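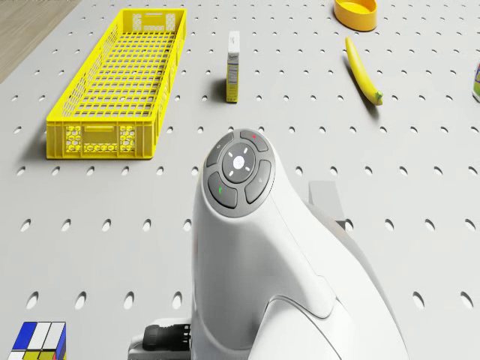
**Moving a sewing/mending business out of my spare room, how do I price alterations?**

Posted by **pinsandneedles83**

Hi all! I've been hemming pants and taking in dresses for friends for years, and since June I've been getting strangers too (a lady at the Moltthorpe farmers market keeps handing out my number, bless her). I charge whatever pops into my head. Last week I did a lined wool skirt for less than I paid for lunch.

There's a dry cleaner in town, Maksymiv, that charges $40 for a lined hem. Do I match them? Go under? And do I charge extra for rush jobs? I hate talking about money, so please be gentle.

**Demyd Dovhaniuk**

Don't go under the dry cleaner! I did that for two years and all I got was tired. Time yourself on five or six jobs first, and I mean all of it, the pinning, the chatting at the door, the pressing. My "quick" zipper swap came out at 62 minutes. I nearly cried. Then pick an hourly rate you can say out loud and make a printed price list, so you can point at it instead of talking. 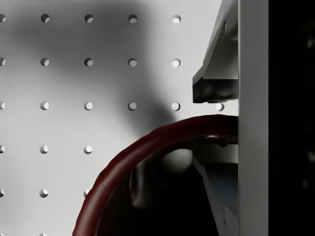 Rush jobs, yes, half again on top, and say so on the list. I give people a ticket with a date on it and keep a copy for myself, otherwise every job turns into a rush job. If you have pegboard with an even grid of round holes like this one, put a hook in for each day you work and hang the tickets there. When a hook is full, that day is full, sorry! It got me through prom season with only one dress finished in the driveway.

Also take a deposit on anything bridal. Please.

**stetberg_mom**

what Demyd said but check if you need a business license, mine was cheap but the fine isn't. And wedding stuff, just say no lol. I had a bride change her shoes after I hemmed

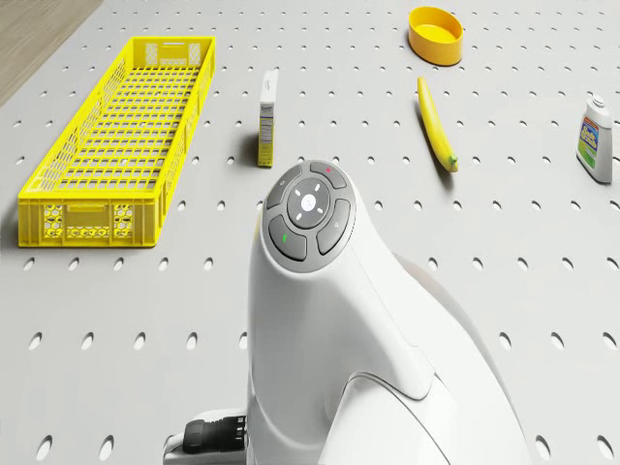
*Yellow crate, lattice sides*

oh and one crate per customer if you can, I mixed up two pairs of black slacks once and neither guy was happy. I put a scrap of paper in with the name and what they owe

**pinsandneedles83**

Thank you both!! Timed a hem this morning and wow, okay, prices are going up. Demyd, do you charge for the fitting if they never come back?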